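4.3 Checking jaw alignment and cable slack on the Clavitz two-arm cell

Carry out this check after any arm has been removed, and every 200 operating hours. Allow nearly 60 minutes.

CAUTION: Keep hands out of the enclosure while the arms are enabled.

1. Confirm that both base brackets are tight on the front rail.
2. Start the Endetti console and select Service, then Meet at Centre. Speed is limited to 60 mm/s.
3. Watch each purple cable as the arm travels. It must stay in its clips along the white link and pass around the outside of the elbow housing.
4. Stop the arms with a narrow gap between the grippers.
5. Load a key ring and close one gripper on it. The ring should sit at the finger tips. 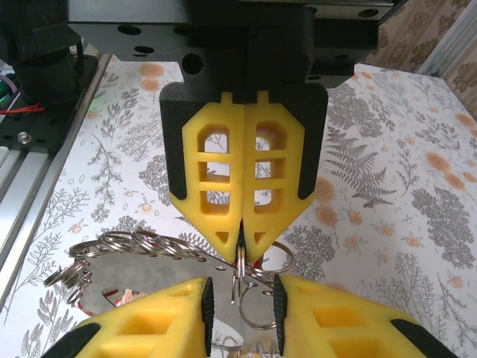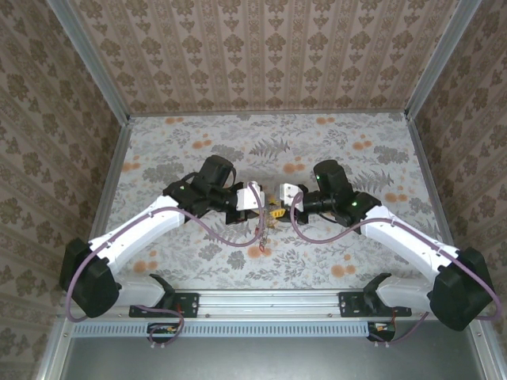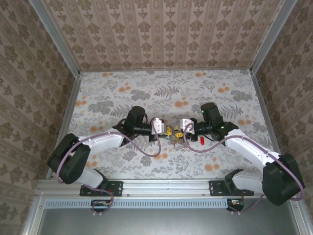
Service > Alignment > Two-arm cells

6. Compare the finger tips in the wrist view. If one tip sits lower than the other, loosen the finger screws, reseat both fingers and retighten.
7. Inspect the black side pads. Replace them in pairs if the edges have lifted.
8. Run the grip cycle 1000 times. A count below 918 good grips is a fail; repeat from step 4.

NOTE: The right elbow housing runs close to the side wall. Check its clearance by hand with the power off.

NOTE: Cells fitted with the Paulauskas cable kit use a different clip. Order by kit number, not by colour.

Record the result on the Hotell service sheet and return the arms to Park.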